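# Catalytic converter thefts at the Clakport park and ride

**tdumitrescu** wrote on November 8, 2022:

Mine got cut off sometime between 6:30 in the morning and when I came back on the evening bus. Started the car and it sounded like a tractor. Posting so other people who park there know, and to ask a couple of things.

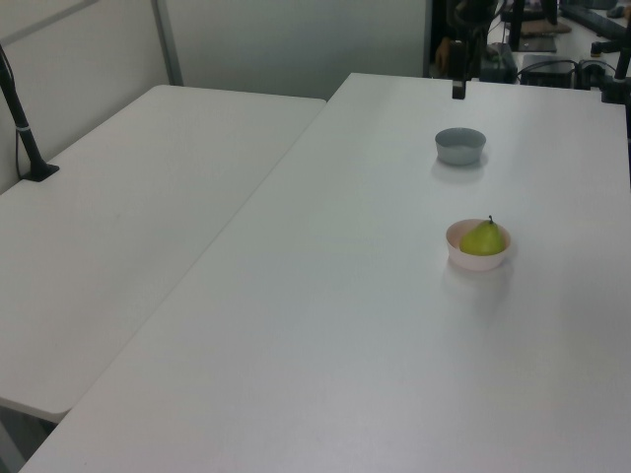
The car is a 2009 hybrid, parked in the back row near the fence, which is where I always park. I called the non-emergency line and they took the report over the phone. No officer came out. The woman I spoke to gave me a case number and said to send photos if I had any of the damage. She said it was not the first one from that lot this fall but wouldn't say how many.

Questions:

1. Has anyone gotten the transit authority to hand over camera footage?
2. Does insurance cover this if you only have liability? I think I know the answer.
3. Is there a shop you'd use? The first quote I got was more than the car is worth to me.

---

**bsima_grorbridge** wrote:

Sorry about your car. Liability only won't cover it. You need comprehensive. Mine paid out in April minus the deductible and my premium did not go up at renewal, but that's one person's experience.

On footage, they won't give it to you directly. The police have to request it, and from what I was told it gets recorded over after 12 days. So call back and ask if the request went in. Do not assume it did. In my case it hadn't.

---

**tdumitrescu** wrote:

Thanks. I'll call tomorrow. Twelve days is not much.

---

**Floarea M.** wrote:

The back row has been bad for two years. There's a gap in the fence behind the recycling bins and you can walk straight through to the service road. I reported it to the city and got an email saying the fence belongs to the transit authority. The transit authority said it belongs to the city.

---

**vaster_driver** wrote:

Park by the bus shelter. It fills up by 7 but it's lit and there are people there all day. I've parked there for years with no problem.

---

**tdumitrescu** wrote:

I get there at 6:30 and could park up front. I used the back row because it's easier to get out in the evening. Won't be doing that again.

---

**Floarea M.** wrote:

Parking by the shelter is fine advice for whoever gets there early. The rest of us get what's left. The lot should be safe in every row.

---

**vaster_driver** wrote:

I agree it should be. I'm telling people what they can do this week.

---

**stela_h** wrote:

Mine was taken from in front of my own house on Mercado Street, so it isn't only the lot. Neighbor's doorbell camera caught it. Silver sedan, two people, one stayed at the wheel. The plate was covered with something. Whole thing was under two minutes by the time stamp. It was 3:12 in the morning and not one of us woke up except the dog across the road.

I gave the video to the police. The detective called me once, asked if I recognized the car, and that was the last I heard.

For shops, I went with an aftermarket part and it was a lot less than the dealer. Two things to check. Make sure the part is legal for the state you register in, because some of the cheap ones aren't and you'll fail the emissions test. And ask whether they have one on the shelf. I waited five weeks.

---

**bsima_grorbridge** wrote:

Seconding the aftermarket part, with one warning. On some hybrids the cheap ones throw an engine code after a few months. Mine was fine until summer and then the light came on. The shop swapped it under warranty. Get the warranty in writing.

---

**kd_612** wrote:

Has anyone tried one of the shields? I was quoted $260 installed.

---

**stela_h** wrote:

I had one put on after mine was replaced. No way to know if it's done anything. The car hasn't been touched again, but it also sits in a garage now.

---

**vaster_driver** wrote:

Waste of money in my opinion. It's a plate held on by bolts. If they can cut an exhaust pipe they can get a plate off.

---

**kd_612** wrote:

It takes longer though. If the whole job is two minutes and the shield makes it ten, they'll go to the next car.

---

**vaster_driver** wrote:

Which is someone else's car. And oil changes cost more since the shop has to take it off, at least mine wanted to charge extra.

---

**bsima_grorbridge** wrote:

Depends on the model. On a lot of cars the shield is nowhere near the drain plug. I have one and pay the same for oil changes as before. I'd take the shield over nothing, and the rivets or shear bolts are better than plain ones. Ask the installer which kind they use.

Also etch the VIN or the plate number on the converter. You can buy a kit or do it with an engraver when the car is up on a lift. It won't stop anyone, but if the police find a pile of them in a garage it's about the only way they can tie one to a theft.

---

**Bianca H** wrote:

I work at a scrap yard, not one in Clakport. The yards that follow the rules want ID, a thumbprint and the title or registration of the car the converter came off, and we mail a check. People still walk in with five of them in a duffel bag and walk back out when we ask for paperwork. They sell them online to buyers who ship them out of state. I don't know how much more you can do at the yard end.

---

**Floarea M.** wrote:

Do you report the duffel bag people?

---

**Bianca H** wrote:

We write down the plate if we can see it and call it in. Sometimes there's a call back. There's nothing that lets us hold a person there, and I wouldn't want to try.

---

**Floarea M.** wrote:

Fair enough. I still think there are yards that don't ask.

---

**Bianca H** wrote:

There are. I'm not going to name any here.

---

**tdumitrescu** wrote:

Update. Called the police back. The footage request had not gone in, so thank you for that. The officer I got today put it in while I was on the phone and read me the reference number. She said the camera nearest the back row points at the bus lane, so it may only show cars entering and leaving.

Insurance was a no, as expected. I have a quote from a shop in Grorbridge for an aftermarket part, eight-day wait, two-year warranty. Leaning toward that one.

---

**bsima_grorbridge** wrote:

That's a decent wait. Is it the place behind the car wash? They did mine.

---

**tdumitrescu** wrote:

Yes, that one. They said don't drive it in if I can avoid it, so I'm getting it towed.

---

**kd_612** wrote:

For anyone with a case number, the council's public safety meeting takes comments at the start. You have to sign up 20 minutes before. I'm going to bring up the fence. If you've had one taken from the lot, message me the date and which row and I'll read them out without names.

---

**Floarea M.** wrote:

I'll come. I still have both emails about who owns the fence.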